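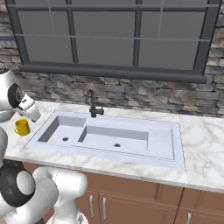
Dorin Radu has bought enough kitchen robot software to be suspicious of a good score. When Votow offered him a trial of Piliston, its subscription service for testing robot arms in simulated kitchens, he asked for the failures first.

"They sent me a highlight reel," he says. "I wrote back and asked for the other one."

Radu runs testing at Bălan, a small firm that fits arms into rental kitchens. The trial lasted 30 days and covered 3923 runs across 14 kitchen layouts. Votow says the service can replace most early bench work. Radu doesn't buy that yet.

"Most of what? A sim mug weighs what you tell it to weigh. My tenants own mugs I've never met."

He does give the product some credit. Setup took an afternoon, and the layouts have stone walls, sinks and stoves in tight corners – places where an arm has to think about its elbow. Two reach problems showed up that his own team had missed.
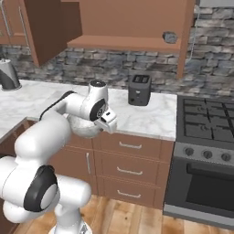
A simulated Piliston kitchen, with the arm over the counter beside the stove.

The pricing bothers him more. The plan he was quoted includes 16 seats, and Bălan needs three. Votow told him smaller plans would come in August. "I've heard that kind of August before," he says.

He also wants to know how a pass gets counted. The summary page gives one number per task, and he had to dig through the logs to learn how close the arm came to the cabinets. Sorkov, the rival service he tried last year, put clearance on the first page, though he found it slow and dropped it.

Would he sign? "For one layout, for one month, sure. For a year I'd want to see their runs next to a real arm in a real kitchen. I've asked twice."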